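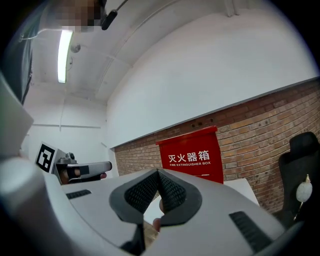 Gellent open day set, notes by Negin Parsa. I went to the June open day at Urncombe expecting a sales pitch and mostly got one. We were told that anyone could pick up a hand-held gripper and produce usable training data within minutes. Perhaps. The pads are dark with a fine diamond pattern, and the second gripper has a black-and-white square marker mounted on one end, with a small camera module beside it. I asked twice how often tracking is lost when a hand gets in front of the marker and was given a brochure.

Contents

547 clips, of which 226 have a task label. The rest are marked "misc", a word I would not accept from a student.

Labels

Written by visitors and checked by Moradi staff, according to Moradi. I found 19 labels that name the wrong object before I stopped looking.

Known problems

- The talk promised 2000 clips. Ask where the others went.
- No failed attempts are included. I saw several on the day.
- Clock times drift between the two grippers. Plutwood's sync script helps a bit, but don't trust it after lunch.

Use

Fine for testing a loader. I would not train on it and quote a success rate.

Home | Data | Visits | Contact

This site uses cookies. Accept | Manage settings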